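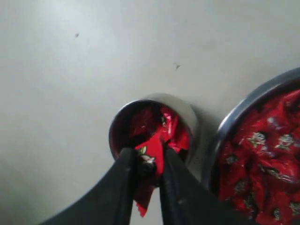 Can visitors to an open day operate the robot themselves?
At Dutthorpe they could, for one turn each, under the supervision of a member of the demonstration staff and after signing the visitor sheet at the door.

Visit diary, 2018-10-04

Arrived at the Dutthorpe site shortly after the doors opened and was given a badge and a printed programme. Mr Struan Sutherland received our party on behalf of Dasis and went through the safety arrangements, which were short. Bags were to be left on the hooks, and no one was to lean over a table while an arm was moving. The programme had been altered since it was sent to us in January, and the talk on maintenance contracts had been dropped. I have asked for the slides.

The first table was given over to small items. A large steel bowl had been filled with red sweet wrappers printed with white roses, and a small steel cup stood beside it with more of the same inside. The arm has two black fingers and was put to work on the wrappers singly. I had expected boxes or machined parts, and said so. Mr Sutherland replied that a box keeps its shape when it is held and a wrapper does not, and that the company had learned more from wrappers than from anything a customer had sent in. I stood at the cup for a good part of the session. With the fingers closed on one wrapper and the end of it trailing beneath them, it is hard to make out exactly where the grip has been taken. Mr Sutherland agreed that this was a difficulty for his own staff as well.

The control software is named Siluleo. We were told that over 3000 attempts had been recorded on this task before the open day, and that 2000 of these were made at the Dutthorpe site. The remainder came from the MacRitchie workshop, where the tables are of a different height. I asked whether the two sets could fairly be put together. The answer was that they are kept apart for reporting and combined for training. This should be confirmed in writing before it goes into our report.

Members of the public were then invited to take a turn. The hand control is lighter than I had supposed and I was slow with it. A schoolboy who followed me was much quicker and was asked by the staff whether he would like to stay on, to his evident satisfaction.

Lunch was provided in the side room. The afternoon session dealt with running costs. The figures assume that an arm is in use 24 hours a day, which would not be the case with us, and I would wish to see them worked again for a single shift. Spare finger pads are held at MacRitchie and are sent out on request. No price was given for these.

Left in time for the earlier train. Points to be followed up: the maintenance slides; the treatment of the two sets of attempts; running costs on a single shift; the price of pads. Mr Sutherland has offered a second visit for two members of the stores department, and I shall recommend that it be accepted. Travel claim submitted this evening.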